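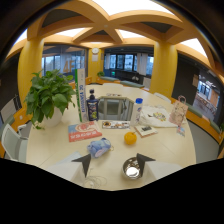
Projects > Shared Spaces > Plosholm Lounge > Updates

Search this site Go

Progress report – Plosholm lounge refit
January 13, 2023
From: Yae Hayashi

Quick one, full accounts to follow. Lounge is open and in use. Round tables in, white chairs in, plants in. Yellow pillars and beams staying yellow – tenants voted, no repaint. Skylights cleaned in December, big differnce in the afternoons.

Spend to date $2,956 against the furniture line. Two invoices from Indovon still open, chasing.

Swap table running. People leave what they don't need – books, tote bags, gift bags, plush, the odd bottle – and take what they like. Slow first week, busier since. Fruit goes fastest. Cables pile up, so they get thier own box from next month.

Not done yet:
- eight chairs still to come from Huletti
- notice board, waiting on landlord
- sign for the swap table, wording agreed, not printed

Need from you: ok to move the leftover paint money to three more planters. Reply by email is fine.

Recent updates
Nakajima stairwell lighting
Bike room keys
Kitchen refit, second stage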